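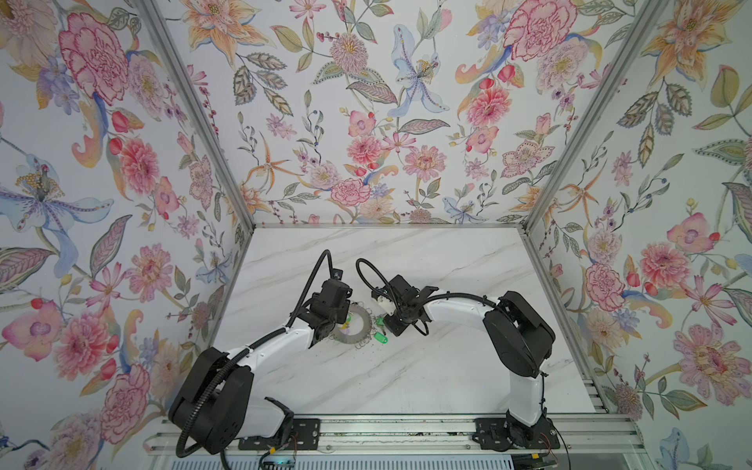 Key turnover is the least loved job in our office, and for two months now we've shared it with a Dremimus, the two-armed bench station. We manage rentals for Callano, which means tenants come and go all year and every one of them hands back keys on a plastic tag. Tags have to come off, rings get sorted, and everything goes back out again under a new unit. It sounds like nothing until you've done it for a whole afternoon with sore thumbs. The two arms reach in from either side and meet over the middle of the table, so one can hold a metal ring while the other goes after a tag like the green one by the right gripper. I could watch it all day (and the first week I pretty much did!).

Setup took a morning. Evaristo Monti came out from Dandska, where we got ours, and had both arms moving before lunch. Teaching it a task is mostly a matter of showing it the same thing over and over until it gets the idea, and he made us do the showing ourselves. That annoyed me at the time, but I'm glad of it now. Maricruz Villaseñor from our front desk did most of the 62 run-throughs, and she's become the person everybody goes to when it gets stuck.

It does get stuck. Split rings are the hard part. Rings slide around and tangle, and if three or four bunch up together the arms will fuss with them for ages and then stop. A loose tag is easy by comparison. We handle about 200 tags in a busy month, and I'd guess a person still steps in on one out of every five. On the old MacPherson tag sorter we rented, you had to feed every piece in by hand, so I'm not complaining. 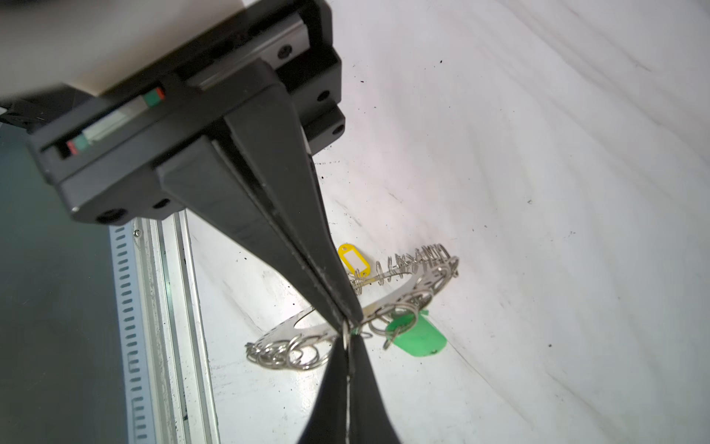 Close-up at the fingertips: split rings, with a yellow tag and a green one.

The fingers are my favorite part of the whole machine. They taper to a small blunt tip, narrow enough to pinch a thin bit of metal. They do pick up scratches, and you can see the scuffs on ours along the inner edge. It hasn't changed how they grip as far as I can tell, but I'd ask for a spare pair with the order. I'd also wipe the work surface at the end of the day. Little dark specks collect on anything white, and they bug me more than they bug the robot.

What changed for us? Nobody lost hours, which was the first question in the break room and a fair one. Maricruz used to lose most of Thursday to the key pile. Now she starts a batch, answers the phones, and walks over when it needs her. She says she misses the quiet of it a little. She also says her hands feel better. The rest of us had to get used to leaving work half done on the table where the arms can reach it — harder than it sounds if you're tidy by nature.

Gripes: it's slow, it takes up a full bench, and the manual spends 40 pages on mounting and hardly any on what to do when a ring gets away from it. A fast pair of hands will beat it every time on a small batch. Would I get it again? Yes, and I'm already trying to talk my boss into teaching it the mailbox keys before the May move-outs.

Contact us | Copyright, all rights reserved | Back to top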